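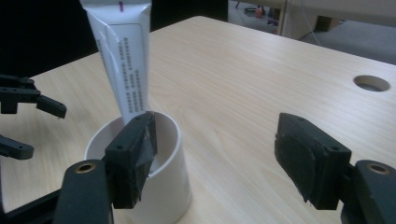
*Wrist view, tube standing in the cup, jaws open.*

# Havik Pair: sample set and bench notes

Havik is a two-handed set of hand-held grippers sold by Trirkberg. You strap one to each hand, do a chore, and the chore comes out the other end as robot training data. Trirkberg lent us a pair for the fall and we recorded a bathroom-sink task with it, minus the sink and the bathroom. This repo holds the recordings, the loader, and our opinion of the hardware, which was free and has been priced accordingly.

Maintained by Driss Bennani. Last touched in October.

## What's in the box

- two grippers, left and right, with hand straps
- a wrist camera for each
- a sync puck
- four spare grip pads
- a hex key that fits everything except the screw you will want to loosen
- a quick-start card that says "see manual"

The manual is a PDF. It is good on optics and silent on pads.

## What's in this repo

| Path | Contents |
|---|---|
| `episodes/` | 467 episodes, one folder each |
| `calib/` | wrist camera intrinsics, one file per hand |
| `tools/load.py` | loader, needs Python 3 and patience |
| `tools/trim.py` | cuts dead time at both ends |
| `labels.csv` | task phase, start, end, outcome |

Each episode has a left wrist video, a right wrist video, a head view, jaw width for both hands, and a pose track. The head view was added by us. Havik doesn't ship with one, though the Ronolel software will happily accept a third stream if you name it exactly `aux0`. Name it anything else and it is accepted too, then thrown away.

## The task

A cup, a toothbrush, a tube of toothpaste, a table. Pick up the brush with one hand and the tube with the other, bring them together, put them back. The caps stayed on throughout, so please don't train a toothpaste-squeezing policy on this and then write to us.

We chose it for dull reasons. The tube is soft, glossy and mostly white. The cup is white as well. If a gripper's tracking or a policy's eyesight is going to fall over, a pale object in a pale object is a decent place to watch it happen.

Phase labels in `labels.csv`:

1. `reach`
2. `grasp`
3. `bring`
4. `return`
5. `idle`

`idle` is used generously. People stop to think.

## The hardware, after a few weeks of it

### Jaws

The linkage is the best part. The fingers stay facing each other through the whole travel, and the brass-colored bushings at the pivots haven't developed any slop that we can measure. Jaw width is logged at the same rate as the video, and it agrees with calipers closely enough that we stopped checking.

### Pads

The pads are another story. They grip very well and then they start to molt.
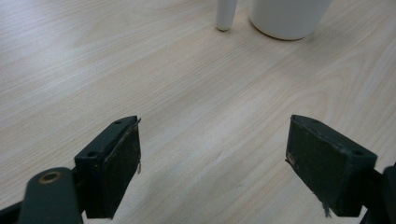

*Pad wear, both fingers: a flap lifting on the left, a strand hanging from the right.*

Loose fibers show up in the wrist view, low in the picture, and they sway when you move. A person ignores this at once. A small network may decide that the swaying bit is the most interesting thing on the table. We didn't mask the pads in the released video. If you want them masked, `trim.py --mask-pads` paints over a fixed region at the bottom of each wrist stream. It's crude and it also covers whatever you happen to be holding, so think about it first.

Changing a pad takes 14 minutes. The old adhesive comes off in crumbs. Trirkberg sells replacements in packs of 4, which is a full set for a pair of grippers and suggests that somebody there has met the pads.

### Wrist cameras

Wide, sharp up close, and a little soft at the back of the room. Exposure is automatic by default and you should turn that off. On a pale tabletop it hunts whenever a dark finger swings across the middle. Locked exposure costs you some washed-out wood grain and saves you a lot of flicker.

The view is honest about occlusion. Your fingers are always in it, along the bottom, and anything you are about to grasp spends the last moment behind one of them. That is how hands work as well, but hands come with a neck.
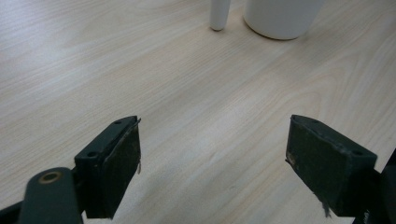 *Wrist view over open table; both objects still well beyond the jaws.*

Long approaches over bare table are where tracking drifts most. There is wood grain to hold on to and not a lot else. The Ronolel tracker copes if you move at a normal pace and sulks if you lunge. Episodes where the pose track broke are marked `pose_ok = 0` and kept in the set, on the theory that somebody out there is writing a paper about exactly this.

### Straps

Fine. They run warm. Left and right are not swappable, whatever the quick-start card says.

### Ronolel (the software)

Ronolel records, syncs and exports. Recording works. Syncing works if the puck goes down on the table before the first take and stays put. Export offers three formats, and we recommend the one at the bottom of the menu, since the other two round the timestamps to something more pleasing.

It also has a score for each take, from green to red. We couldn't find what it measures. Several of our clumsiest takes are green.

## Loading

```
python tools/load.py --episode 12 --streams left right head
```

Streams are read lazily. Ask for all of them at full size on a laptop and you'll have time to make lunch.

Known problems:

- Head view and wrist views have different frame rates. The loader matches on nearest timestamp and doesn't interpolate.
- White balance differs between the head camera and the wrist cameras. We left it alone.
- `outcome` was filled in by one person, with one person's idea of success.
- Left-handed takes are rare. The maintainer regrets this and is right-handed.

## Should you buy one?

If you want two-handed data from ordinary people without renting two robot arms, yes, and buy pads on the same order. Somebody who has never seen a Havik can be strapped in and collecting usable takes before their coffee cools. We tried the Bisht single-hand unit earlier in the year. It has tougher pads and a nicer case, and it is no help at all when the job needs a brush in one hand and a tube in the other.

If your task is precise insertion, wait. The fingertips are blocky, and anything narrow asks for a careful wrist and a forgiving supervisor.

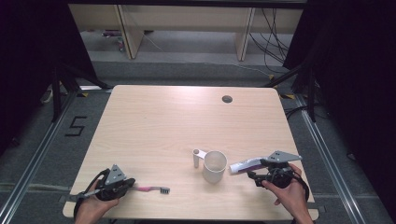

Jyoti Bajpai disagrees with most of the section above, and asked for her view to be in the README and not buried in an issue. She thinks the blocky tips are fine for small objects once you stop treating them like fingers and approach from the side, and that new users should spend their first takes on that alone. On pads she is less forgiving: a kit at this price should ship with a second type, something smooth, and she'd take a weaker grip in exchange for a clean wrist view. She would also like the green-to-red score removed, or explained, in that order.

## License and contact

Data and labels are CC BY 4.0, code is MIT. The Havik calibration files are included with Trirkberg's permission. Open an issue for broken episodes and include the folder name. For pads, write to Trirkberg.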